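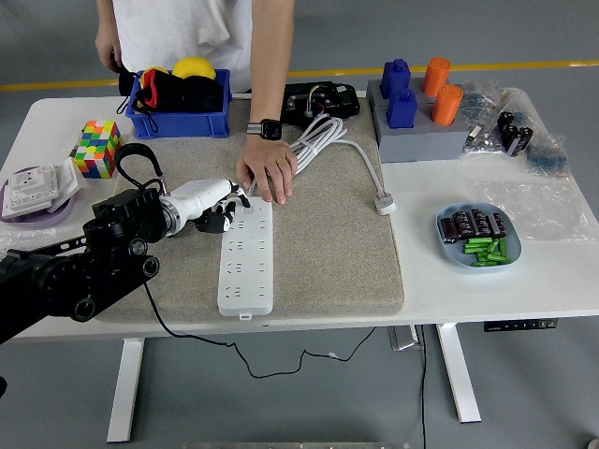 A white power strip on a beige felt desk mat, with component trays and bagged parts at the sides of the desk.

Kemamel Introduces Felt Mat for Component Benches

BRAMTHORPE, January — Kemamel has added a large-format felt mat to its Slaoui line of bench accessories. The mat is intended for desks where power strips, wall switch panels and small electronic parts are handled and sorted.

The mat has rounded corners and lies flat across the center of the desktop, leaving the sides open for trays, crates and bags. It is supplied in beige, in a single size, and is sold without adhesive backing.

"Capacitors roll on a bare desktop, and a power strip slides when you press a switch," said Petro Yurchenko, product manager at Kemamel. "Felt reduces both. We tested 28 samples before settling on the density."

An initial run of 400 mats will ship to distributors within 30 days of order — larger quantities are quoted separately. The Bitier oval tray, sold for loose parts, remains a separate item.

Product sheets are available from the Kemamel sales office in Bramthorpe.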